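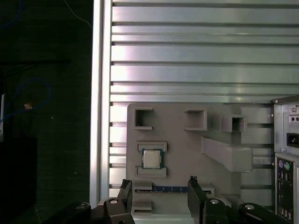

Speaker notes: Do we really need to pull the processor?
Hurbridge repair and reuse evening, 31 January 2019

Slide 1. Title
Say hello, wait for the back rows to settle. Ask for hands: who has swapped a processor in the last year? Then: who was sure, before they started, that the processor was the fault? Expect far fewer hands the second time. Leave it there and move on.

Slide 2. What I was told when I started
The advice at Nadum was to strip every donated desktop down to its parts, test each part, label it, shelve it. Sounds thorough. I did it for two years and I'm no longer convinced it was a good use of anybody's time. Processors are about the most reliable thing in the box. Power supplies die, fans die, capacitors bulge, drives go. The processor mostly sits under its heat spreader and gets on with it.

Slide 3. Our own figures
We logged 217 machines that came in as "dead". Of those, 5 had a processor I'd be prepared to call faulty, and I have my doubts about one of the 5. Don't oversell this. It's one workshop, one kind of donor (mostly offices), and we weren't careful with the log until March. Somebody will ask about the rest. Power supply first, memory second, and a depressing number where the cable at the wall was the trouble.

Slide 4. The claim about resale
You'll hear that loose chips are worth good money. Some are. Most of what we see is old enough that the postage eats it. The Awad price list gets quoted a lot at these evenings, and I'd like to know how many of those chips sold at the listed price. A listing isn't a sale. Pause here, because people get cross.

Slide 5. If you're going to do it anyway
Fair enough, sometimes you have to. Upgrades, a board that's failed, a chip you need for another build. So, the handling part:
Power off at the wall, lead out, hold the power button in for a bit.
Clip yourself to bare metal on the case. I'm relaxed about a lot of things and this isn't one of them.
Cooler off with a gentle twist. If it won't move, warm the machine up and try again. Don't lever it.
Lift the retention arm all the way before you touch the chip.
Hold the package by its edges. Never the underside, never flat between finger and thumb with the contacts against your skin.
Find the corner mark and check it against the socket before lowering. No pushing. If it needs pushing, it's wrong. 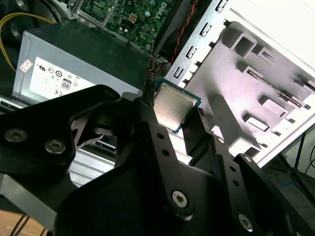 Slide 6. Where it goes next
Most of the damage I've seen happened on the bench, after the chip was out. Put down on a sheet of kitchen foil, dropped in a drawer with screws, wrapped in bubble wrap because it looked soft and friendly. A holder that supports the edges and leaves the middle alone is worth having. It can be printed, folded from card, or the tray the thing was sold in. I've been shown holders with fancy features and I can't tell you that any of them beat the tray. A Jurnano case does the job as well, though you're paying for the hinge.
Check the fit with a dead chip first. A holder that's tight enough to need prying has defeated the purpose.

Slide 7. Thermal paste, briefly
Skip this if we're running late. Pea, line, cross, spread with an old card: I've tried them all and seen differences too small to trust. Clean both surfaces properly and use a sensible amount. Too much is messy. Too little is worse. I won't be taking questions on brands.

Slide 8. The "1000 hours" business
Someone always brings up burn-in testing for 1000 hours. We don't have the power bill for it. Our test is an overnight run with the side panel off and a look at temperatures in the morning. It catches the badly seated coolers, and those are the thing we most often get wrong ourselves. Whether it catches anything subtler I can't say. I've never had a result I'd defend in front of an engineer.

Slide 9. What we do now at Hurbridge
Check the wall socket and the lead. Swap in a known good power supply. One stick of memory at a time. Have a look at the board under a strong light. Only after all that does the cooler come off. It has cut our bench time, though I'd want another 300 machines before putting a number on that.

Questions
Likely ones: bent pins (mechanical pencil with no lead, patience, low expectations), laptops (mostly soldered, leave them), and whether the old method was a waste. Answer the last one carefully, a few of the Nadum people will be in the room. Bring the tray of dead chips for anyone who wants to practise, and get it back before the tea urn goes on.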